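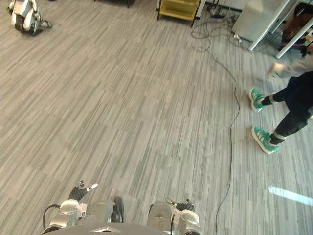
**utness_44** a répondu :

Gillespie Urquhart m'avait dit la même chose il y a deux ans : tant que le syndic n'a pas voté l'isolation phonique, la moquette reste le moins cher contre les bruits de pas. Chez moi le voisin du dessous ne se plaint plus. Par contre il faut une vraie sous-couche, pas la mousse à trois sous.

**Soliman** a répondu :

Pas d'accord. J'ai eu de la moquette dans la chambre et le salon, je l'ai arrachée en juillet 2021 et je ne regrette pas. Les acariens, les taches, l'odeur quand il fait humide… Un parquet flottant avec une bonne sous-couche fait presque aussi bien pour les bruits d'impact.

**utness_44** a répondu :

« Presque », c'est là que ça coince. Tu as fait mesurer ?

**Soliman** a répondu :

Non, mais ma voisine ne m'a jamais rien dit.

**dastatlow** a répondu :

Relisez d'abord votre règlement de copropriété. Dans le mien il est écrit noir sur blanc qu'on ne peut pas remplacer un sol souple par un sol dur sans garantir une isolation équivalente. Un copropriétaire du 2e l'a fait quand même, il a dû tout reposer à ses frais.

Pour les prix, j'ai eu un devis chez Zollside pour une chambre : 446 euros fourni posé, moquette bouclée, dépose de l'ancienne comprise. La sous-couche était en plus, 180 euros. J'ai trouvé ça cher pour la sous-couche.

**marlou** a répondu :

C'est cher en effet. Tu peux la poser toi-même la veille, les poseurs acceptent en général si le support est propre et plan. Demande-leur avant.

Question pour ceux qui en ont : bouclée ou velours pour un couloir ? J'ai un chat.

**dastatlow** a répondu :

Velours ras avec un chat. Dans la bouclée il va tirer des fils, et une boucle qui file, ça se voit tout de suite.

**Soliman** a répondu :

Ou du lino acoustique. Ça se lave et le chat s'en fiche.

**utness_44** a répondu :

Le lino acoustique, oui, je veux bien, mais dans un couloir seulement. Marlou, regarde l'indice ΔLw sur la fiche technique et compare avec celui de la moquette. Le vendeur doit pouvoir te la donner.

**marlou** a répondu :

Merci, je vais demander les deux fiches et je reviens poster les valeurs.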